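Plodadance: frequently asked questions

What is Plodadance?
Plodadance is a method for teaching a policy to do kitchen tasks slowly where it must be careful, and faster where it can afford it. The policy predicts the next arm movement together with a pace value. The pace value stretches or shortens the movement before it is sent to the controller. The name comes from how the first working version looked: it plodded to the object, then danced away with it.

How is it different from slowing everything down?
We tried this first. If all movements are slow, contact is gentler, but the policy also hesitates more, and small errors have time to grow. With a learned pace, only the moments near contact become slow. The free movements keep the speed of the person who gave the demonstrations.

How many demonstrations did you use?
The training set has 572 demonstrations. We recorded more, but we removed those where the operator stopped in the middle to think. Such pauses teach the policy to wait without a reason.

Do you label the pace by hand?
No. The pace target is computed from the demonstration itself, by comparing the speed of the hand with its usual speed in the same phase of the task. The script is called Postma and it is in the tools folder of the release. It needs a few minutes for the whole set on an ordinary desktop computer.

What is Landevbridge?
Landevbridge is the software layer between the policy and the arm. It takes the predicted movement and the pace value, checks the limits, and sends commands at a fixed rate. You can use it without Plodadance – some readers asked for this, so we now keep it as a separate package.

What were the main results?
We ran 473 evaluation trials over seven tasks. The learned pace was better than constant speed on four of them, and there was no clear difference on the other three. The gain was largest in tasks with a narrow opening, where a wrong approach cannot be corrected late. For wiping tasks we do not recommend the method, as the pace value stays almost flat and only adds one more thing to tune.

Why is toast one of the tasks?
A slice of bread is light, it breaks easily, and the slot leaves little room at the sides. When the top of the slice stands well above the rim, the fingers have something to hold, but pressing too hard leaves marks or tears the crust. We count a trial as failed if a piece comes off.

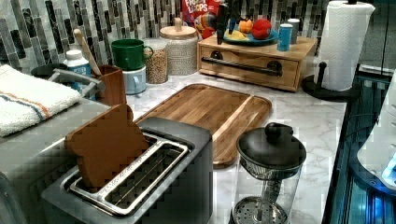 Do you clear the counter before a trial?
No. Mugs, jars, a cereal box, a fruit plate and similar things stay on the counter, and a glass French press may stand close to the toaster. A policy trained on a bare table learned faster in our early tests, but it did poorly when we moved it to a furnished kitchen.

Can I use my own arm?
Yes, if it accepts position commands and reports its joint state. Start with the Skalar settings file, which has the most careful limits, and raise them one by one.

The pace value jumps between two extremes. What should I do?
Check the time stamps in your recordings. In most reports we received, the camera and arm clocks did not agree. If the clocks are correct, increase the smoothing window in Postma and train again.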